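The Long, Slow Comeback of the Community Cookbook

My grandmother kept hers in the drawer with the dish towels, and for years I thought that was simply where cookbooks lived. It had a plastic comb binding that had lost half its teeth, a cover the color of weak tea, and on page 12 a recipe for plum dumplings that she had crossed out so firmly the pen went through to the page behind. She didn't care for the woman who had sent it in. She made the dumplings anyway, every September, with her own changes written up the margin.

If you grew up in a small town, chances are there was a book like this somewhere in your house, put together by a church or a fire company or the parents of the marching band. The recipes came in on index cards and the backs of envelopes, somebody typed them up, and the whole thing sold for a few dollars at a folding table. Then, somewhere along the way, a lot of towns stopped making them. You could find any recipe you liked on your phone, and the typewriters had gone to the attic.

Gollusano never quite stopped. It's a river town with one good bakery and a bridge that everybody complains about, and it has put out 3 community cookbooks that anyone can remember, the newest of them last fall. I drove up on a drizzly morning to meet Margit Halász, who edited it at her dining room table over the better part of a year (her husband ate his suppers in the den, she told me, and was very decent about it).

"People think the hard part is getting recipes," she said, pouring me a second coffee I hadn't asked for but was glad to have. "I had 616 of them! The hard part is calling up a woman you've known your whole life and asking her what she means by a medium amount of flour."

She kept fewer than she was sent, naturally, and there are still some sore feelings over the potato salads. But what she kept, she kept very nearly as written. One soup begins with instructions for getting the neighbor's permission to pick his sorrel. A walnut roll ends with the words "good luck." Margit fixed the spelling and the oven temperatures and left the rest alone, and I think that's why the book reads the way it does, like a long afternoon of going from one back door to the next.
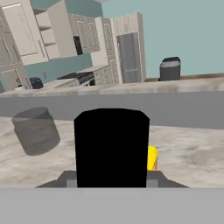 How do you know a recipe from an old community cookbook will still work in a kitchen today?
Try it once exactly as written, but check the can and package sizes first, as many of them have shrunk over the years. If the recipe only says "moderate oven," 350 degrees is a sensible place to start, and it's wise to look in on the dish well before you expect it to be done.

The printing was done by Dralar, a small shop two streets back from the river that mostly turns out menus and wedding programs. The first run was 400 copies, and it was gone before the leaves were down. Theerawat Sriwong, who runs the presses there, had sent in a recipe himself, his mother's rice porridge with ginger, and he confessed to me that he'd set that page three different ways before he was happy with it. He wanted the line breaks to fall where she would have stopped to taste.

I asked to see some of the older books, and Margit brought out a shoebox. The Balogh family had lent her theirs, a copy so well used that the dessert section had come away and was living in an envelope of its own. Almost every page had something added in pencil. "Too sweet." "Double for Easter." Beside a noodle casserole, in a child's wobbly capitals, "NO."

There's talk now of another one. Over in Flallitz, across the bridge, they've started collecting cards again for the first time in a generation, and Margit has already been over twice to help with the typing. She took her own stapler.

I bought two copies before I left, one to use and one to keep nice. The one I meant to keep nice has butter on it already - the walnut roll, page and all - and I've moved them both to the drawer with the dish towels.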